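About us

Savstead is a small company in Vurnton that tries to get machines to do chores. We have been at it long enough to have opinions, and the main one is that your washing-up is still your problem.

People ring us up and ask whether a robot can clear a table yet. The short answer is sometimes. The longer answer takes up most of our working week, and we are happy to give it to anyone who comes in and sits down.

How we started

Wumpini Sarpong and Kiri Treloar used to mend packing lines for a living. A packing line is a fine thing. It picks up the same carton in the same spot all day and never asks for a break, and if you move the carton a thumb's width to the left it will pick up the air with equal confidence. Kiri went home one evening, emptied the dishwasher and noticed that every single item in it was a different shape and pointing the wrong way. She rang Wumpini, who said it couldn't be done. They rented the unit in August.

It was meant to be a six-month job. We have stopped saying how that went.

What we do

Firms that build robot hands, and firms thinking of buying some, come to us to find out what the things are good for outside a brochure. We set up plain household and shop-floor jobs and have the machine try them, over and over, and write down what it did. Picking up a bowl. Putting a cup on a shelf. Folding a tea towel, God help us. Sorting screws into trays, wiping a counter, hanging a bag on a hook.

Our chore list now has 773 entries. Afia Baidoo keeps it and defends it fiercely. "Tidy up a bit" was struck off in the first year on the grounds that people can't agree what it means either.

Each chore gets 1000 tries before we put anything in a report. Clients tend to feel this is excessive until they see the first results, when they usually ask whether we could do a few more.

So can they do it?

On the shop floor, quite a lot. If the parts are stiff, come in a known size and turn up where they are expected, a decent arm will load a tray all night. Give it mixed parts in a bin and it slows down. Give it anything floppy and you will want a person nearby.

At home, less. Kitchens are hard. Things are shiny, or see-through, or stacked inside one another by somebody in a hurry. Bowls are a favourite of ours: simple to look at, easy for a toddler, and still able to spoil an afternoon for a very costly hand. The thumb has to go somewhere sensible, the fingers have to agree with it, and the whole lot has to arrive without shoving the bowl along the table. Two hands ought to make it easier. They do, once each has learned to keep out of the other's way.

We write all this down as plainly as we can. Our reports have a page at the front that says yes, no or not yet, and "not yet" is well ahead. A few clients have asked for a softer phrase. Kwofie, our first customer, asked for a blunter one, and we still work for them.

Who we are

Wumpini runs the workshop and has the final say on whether a thing counts as picked up. (Off the table, held, and put down where it was meant to go. Dragging does not count.)

Kiri looks after clients and talks most of them out of their first idea.

Cheuk-hei Fang writes the software that moves the fingers. He also does the actual washing-up on Fridays, by hand, and is quick.

Arash Abbasi builds the tables, trays and fixings, and mends what gets bent.

Afia has the list, the reports and the kettle.

Where to find us

We are in the old bakery on Stirkley Road in Vurnton, through the blue door. The bell works if you lean on it. We have 4000 square feet, most of it benches, and a sofa that is more comfortable than it looks. School groups are welcome by arrangement, and children under ten are asked to let the robot have a turn first.

We don't sell robots. If you need someone to do your ironing, we can give you the number of a very good woman in the next street.
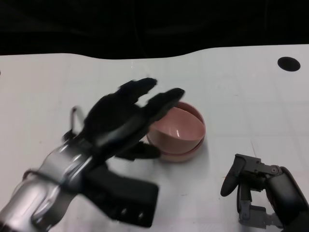 Going for the pink bowl, left hand first.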